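Hilo sobre códigos de barras lineales en envases cilíndricos. Va de geometría, de impresión y de por qué una etiqueta que lee perfecta en plano falla en cuanto se pega a una lata. 1/15

Contexto: llevo dos meses revisando el etiquetado de conservas para el almacén de Nidville. 3330 unidades en el lote de prueba, 2102 con etiqueta puesta a mano. Los rechazos en el primer paso por escáner estaban casi todos en formatos de diámetro pequeño. 2/15

Primero, lo básico. Un EAN-13 tiene 95 módulos entre guarda y guarda. A tamaño nominal (100 %) el módulo mide 0,33 mm, así que el símbolo ocupa 31,35 mm sin contar zonas de silencio. Con ellas, 37,29 mm. 3/15

Las zonas de silencio no son simétricas: 11 módulos a la izquierda, 7 a la derecha. Es el error que más veo en artes finales. El diseñador centra el símbolo en un recuadro, mete un filete de color a 2 mm de la guarda izquierda y el decodificador no encuentra el inicio. 4/15

Sobre una superficie curva hay dos orientaciones posibles. En "valla", las barras van verticales y el símbolo se extiende alrededor de la lata. En "escalera", las barras van horizontales, apiladas a lo largo del eje del envase. 5/15

En valla, los módulos de los extremos se ven comprimidos. El ancho aparente cae con el coseno del ángulo respecto al centro. A 30 grados se conserva el 87 %. A 45, el 71 %. A 60, la mitad, y ahí ya no hay nada que hacer. 6/15

Cálculo rápido para el arco: ángulo total = ancho del símbolo / radio (en radianes). Lata de 50 mm de diámetro, radio 25, símbolo de 31,35 mm: 1,254 rad, es decir 72 grados. 36 a cada lado del centro. Lee, pero con poco margen si el operario inclina la pistola. 7/15

Con 73 mm de diámetro el mismo símbolo abarca 49 grados. 24,6 por lado, pérdida del 9 % en el extremo. Ningún lector decente se queja de eso. 8/15

En escalera la curvatura no afecta al ancho de los módulos, solo recorta la altura útil de las barras. Por eso es lo recomendable en diámetros pequeños. Pega: en latas bajas no siempre hay altura suficiente para tumbar un EAN-13 con sus zonas de silencio - y entonces toca reducir o volver a valla. 9/15

Reducir tiene límite. Al 80 % el módulo queda en 0,264 mm. Con una térmica de 300 ppp el punto mide 0,0847 mm, así que el módulo real será de 3 puntos (0,254) o 4 (0,339). Quien pide "80 %" en el programa y no mira la resolución acaba con barras redondeadas de forma desigual. 10/15

Lo de las etiquetas sobreimpuestas (adhesivo blanco encima de la litografía del fabricante) tiene una ventaja clara: el contraste queda garantizado. Barras rojas o fondo azul son veneno para un láser rojo. El rojo lo ve como blanco, el azul como negro. 11/15
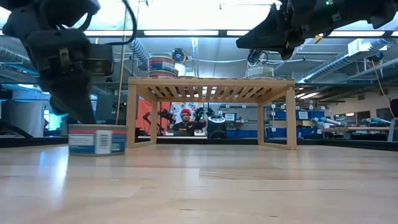

Lata baja, adhesivo blanco con código sobre la cara frontal. Las franjas rojas y las letras azules son de la etiqueta de base.

El problema del adhesivo es el despegado de bordes. Papel rígido y radio pequeño generan tensión en los extremos, justo donde están las guardas. En Athumani pasaron de papel a polipropileno fino y el levantamiento desapareció en los formatos de menos de 60 mm. 13/15

Para verificar usamos Pleltadine, que da el grado por barrido además del global. Ojo: verificar en plano antes de aplicar solo informa de la calidad de impresión. La geometría hay que comprobarla con la etiqueta puesta, girando el envase. La hoja de cálculo con los arcos por diámetro está en el repositorio de Letirance, pestaña "curvatura". 14/15

Pendiente: latas con cordones (las acanaladuras del cuerpo). En escalera el símbolo cruza varios y las barras se deforman localmente. Tengo medidas de dos formatos y no cuadran entre sí. Cuando repita la serie con el mismo adhesivo cuelgo la tabla. 15/15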